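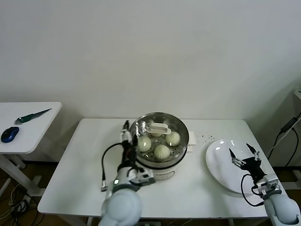 Figure 5.1 Steamed buns in the perforated tier of an electric steamer.

Chapter 5
Steam, Bubbles, and the Rise of Dough

Bite into a steamed bun and most of what you get is gas! The soft, springy crumb is a foam, a crowd of tiny bubbles trapped in stretchy walls of protein and starch. In this chapter we follow those bubbles from the mixing bowl to the plate, and along the way we meet some of the most useful chemistry a cook can know.

Our story begins with yeast. These single-celled fungi feed on sugars in the dough and give off carbon dioxide and a little alcohol. The gas seeps into air pockets left by kneading, and the pockets swell. When Jennylyn Cruzado timed the rise of bun dough in her test kitchen at Trarwood, one batch grew from 816 milliliters to 1,625 milliliters, nearly double, before it ever met any heat.

Then comes the steam, and this is where things get exciting. Water vapor carries a huge load of energy, and it hands that energy over the moment it condenses on a cooler surface. The dough heats quickly, the bubbles expand, and the starch swells and sets. Because the surface stays moist and never gets much hotter than boiling water, it doesn't brown the way a loaf does in the oven. A steamed bun keeps its pale, tender skin.

Section 5.1 looks at yeast and what it eats. Section 5.2 takes up gluten, with Carla Yammine's wonderful stretching experiment, which you can repeat at home with flour, water, and a ruler. Section 5.3 turns to heat transfer.

Key terms: fermentation, gluten, condensation, latent heat, gelatinization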